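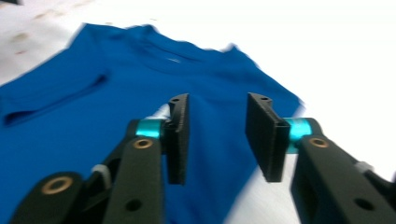 Folding club takes its laundry project to Haruna

Search this site Enter keywords Go

Print this page | E-mail this to a friend

Students in the after-school robotics club at Tekevau are off to the Haruna schools' meet in August, and they're going with one of the hardest jobs in the house: folding a T-shirt.

The team has spent the spring term teaching a robot arm to do it by example. Club members work a hand-held gripper themselves, fold a shirt on the table, and the recordings go into training the arm. They have 216 folds saved so far and want plenty more before the summer break.

"Cloth is brilliant and horrible," said team captain Dulce Ponce. "A block stays where you put it. A shirt never lands the same way twice, so you have to show the robot loads of different starts. I dream about sleeves now!"

The club has 29 members this year, its biggest group yet, and eight of them will travel. Braulio Bañuelos looks after the gripper and has rebuilt the fingers twice, while Melquiades Magaña writes the code that sorts good folds from bad ones. Everybody takes a turn at folding, including the newest starters, who have turned out to be some of the neatest.

At Haruna each team gets 60 seconds a shirt, with points for straight edges and for sleeves tucked fully in. Last year's team went out in the first round with a sorting robot called Zallo, which dropped most of its socks. The new arm is named Adari and has already managed a full fold in practice (sleeves first, then the bottom up to the collar), to a great deal of shouting.

Club leader Gwenllian Ellis is delighted with how far they've come. "They argue about where to grip a collar the way other people argue about football," she said. "I love it."

The club would be glad of old T-shirts in any size, plain ones if possible. Please leave them at the school office, marked for Cledwyn Mostyn.

Print | E-mail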